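Small Finds Archive Project, Sostley
Progress report to the Terville Fund, second period
April 14, 2022

1. Summary

Work in this period covered the sorting and repacking of the small finds from the Kettle Lane excavation. The original deposit arrived in mixed paper bags, many of them with failing labels. At the close of the period, 1,170 objects had been given a record number and entered in the catalogue. The target in the grant agreement was 1,000.

2. Cataloguing

Each entry gives material, weight, context number and a short condition note. Copper alloy and bone are complete. Iron is partly complete and will carry over, as the corroded pieces must be X-rayed before they can be described with any confidence. Glass beads were moved forward in the programme while the X-ray unit at Wumance was out of service.

Two context numbers in the site notebook were used twice. The affected entries are marked as provisional — they can be separated only by comparing the section drawings, and that work is under way.

3. Storage

The paper bags are being withdrawn. Stable material goes into rigid plastic boxes with compartments, and metalwork into sealed containers with silica gel. Box labels are printed, with a duplicate inside the lid. Shelving in the main store has been renumbered to match the catalogue, and the old location index has been kept for reference.
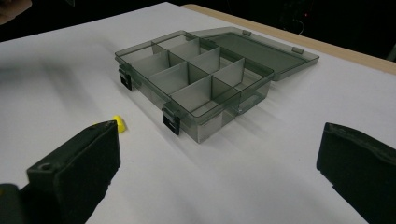
Figure 1. Compartment box, tinted plastic.

Humidity in the metals cupboard rose above the agreed limit on three occasions, each time over a weekend. The door seal has been replaced and readings have stayed within the limit. No change in condition was recorded on the objects checked afterwards.

4. Spending

Spending on packing materials is slightly over budget, owing to a price rise between quotation and order. Staff costs are under budget by a larger amount — the part-time post was filled a month late. We ask the Fund to approve a transfer between the two lines. The total is unchanged.

5. Next period

Iron will be completed first, followed by the ceramic building material. The catalogue will be passed to the county record in October, together with the corrected context list. A decision is still needed on the unstratified finds, which lie outside the present agreement and take up three shelves in the Sostley store.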